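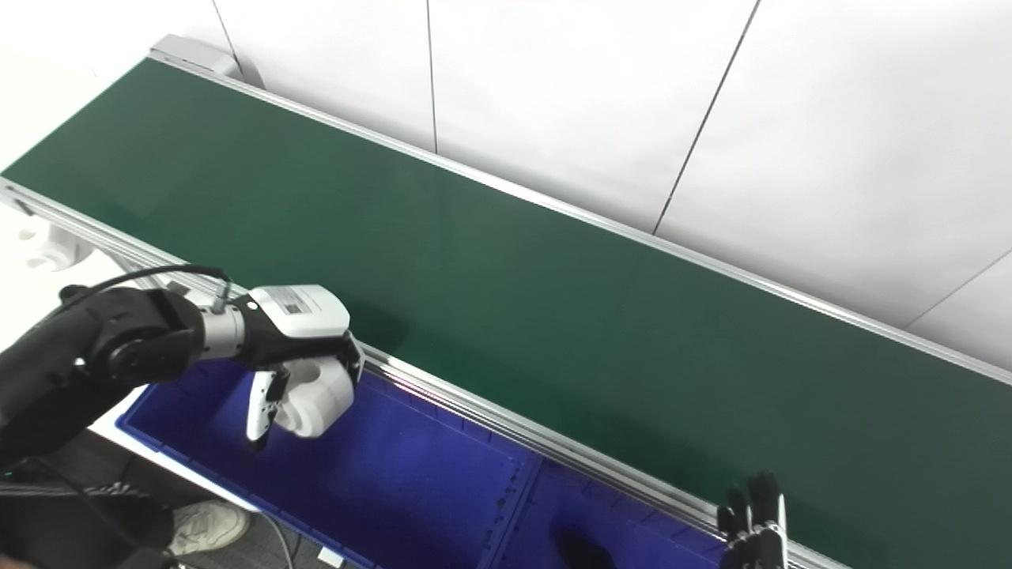

The gripper open over the blue bin, conveyor line, Drillgate.

Print this page | E-mail this page

Drillgate Automation Laboratory
Line Diary, October

Entry: Unexpected arm movement after a belt stop

The line was started at 8:10 a.m. under the Lema program. The task was unchanged from the previous entry: white printed parts travel along the green belt, the arm takes them off, and they are placed in the bins. The start-up check was completed and signed, and the emergency stops were tested at both ends of the conveyor.

The morning run was normal until cycle 1,999. At that point the belt stopped without a command. The Tokau controller showed a drive fault, code 4, which the manual lists as a loss of signal from the belt encoder. The operator on duty followed the standard procedure and cleared the fault at the panel. The belt did not restart. The arm, however, moved down toward its pick position and closed on nothing, then returned to its waiting position and opened. No start command had been given.

No person was inside the marked area at the time and no one was hurt. The operator pressed the emergency stop, and power to the arm was removed as designed. The line was held out of service until 11:30 a.m.

The log was reviewed before power was restored. It shows that the arm had a pick request waiting when the belt stopped. Clearing the drive fault also cleared the hold on that request, and the arm carried it out. The laboratory had understood that these were two separate steps, the fault reset and the motion restart, and the written procedure describes them that way. The controller settings did not agree with the procedure. It has not yet been established when the setting was changed, or whether it was ever correct on this line. The settings backup from the spring could not be opened and a second copy has been requested.

The encoder plug was found to be seated but not locked. It was locked, and the cable was tied back to the conveyor support. This is considered the likely cause of the belt stop. It does not explain the arm movement, and the two matters are recorded separately in the fault register.

The following measures took effect at once:

The pick request is now deleted on any belt fault. A new request can be made only after a separate restart at the panel.

Staff shall stay behind the floor line during a fault reset, including when the belt appears to be the only part affected.

Recovery of a part left on the belt shall be done with arm power off.

The line was restarted at 1:15 p.m. with the new settings. Belt faults were produced on purpose by pulling the encoder plug, first with the belt clear and then with a part on it. The arm stayed still after each reset. Normal running then continued to cycle 3,136, when the belt stopped once more with the same code. The arm again stayed still, and the line was restarted by the new procedure. The plug was still locked. The cable itself is therefore under suspicion and will be replaced before the next long run.

The run was ended at cycle 3,467, short of the planned total. The remaining cycles will not be made up this month. 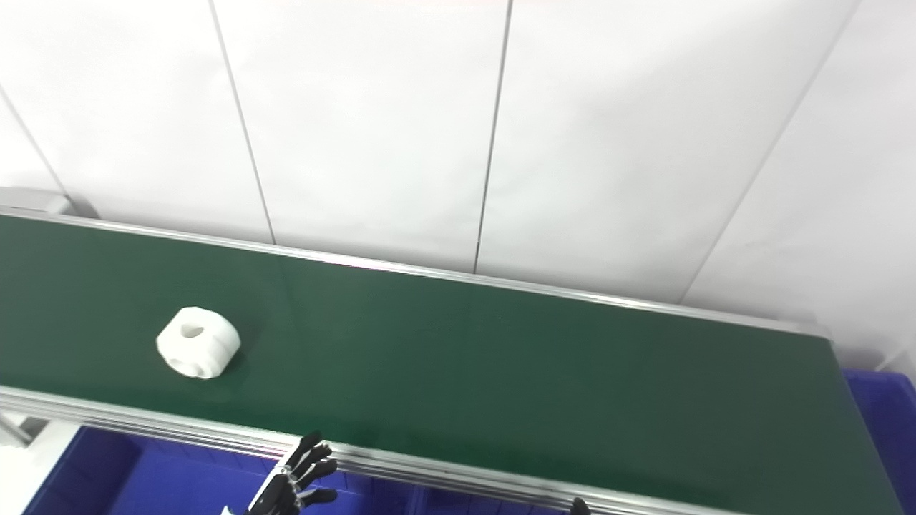 A comment received from Stoltano, which operates a similar line, asks whether the test covered a fault that occurs while the gripper is already holding a part. "We had the same waiting request on ours," it reads, "and we fixed it the way you did. Then we had a stop in the middle of a move, and the reset opened the gripper. You may want to look at that before you close the matter."

The case was not covered by the afternoon test. It has been added to the register as an open item, and the Lema program will run at reduced arm speed until it has been tested. A copy of the log and the controller settings has been sent to Tokau with a request for a written reply. The replacement cable is on order.

Contact the laboratory office | Copyright Drillgate Automation Laboratory. All rights reserved. | Back to top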